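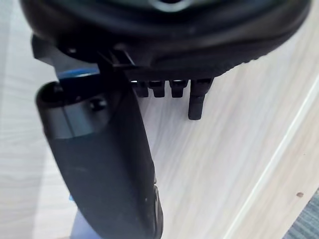
Stelios Vrettos reckons a netball final has no business going to extra time on a warm afternoon, and he told me so twice before I'd got my bag down. I said it was the best thing I'd seen all season and he should go and have a sandwich.

May 13, 2023. Oh, what a match! Vundthorpe against Bellska, at last, after all that fuss in February when the hall roof leaked and they put it off. I got there early and the seats were already going. They said over the speaker there were 560 of us in, and it sounded like double that. I'd bagged a spot near the end with the good view of the post, next to a family in Bellska scarves (very polite, very loud).

We were behind for ages. Our centre kept throwing these long hopeful passes and their goal keeper just ate them up. I had my hands over my face for most of the second quarter. Then Swanson came on at goal attack and everything changed — I love her, I've said it in here before and I'll say it again. She has the calmest hands. And new laces, bright yellow, which I approve of very much. 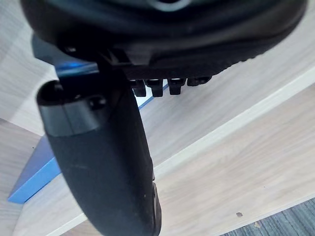
Saturday, in black

Anyway, level at full time! I couldn't sit down. Stelios, who claims not to care, was standing on his coat. We went ahead by three in extra time, they pulled two back, and then somebody in green got called for stepping with hardly any time left and I screamed so hard the Bellska mum patted my arm. We won by one. One!

Bus home took for ever, roughly 20 stops, and I sang through most of them. Had beans on toast and watched the last quarter again on my phone — the stepping call was right, by the way, whatever Stelios says.

Trolla next, away. They're big and they're rough and I don't like their hall, the floor is slippery by the far post. Must ring in the morning about a lift, and find my other scarf.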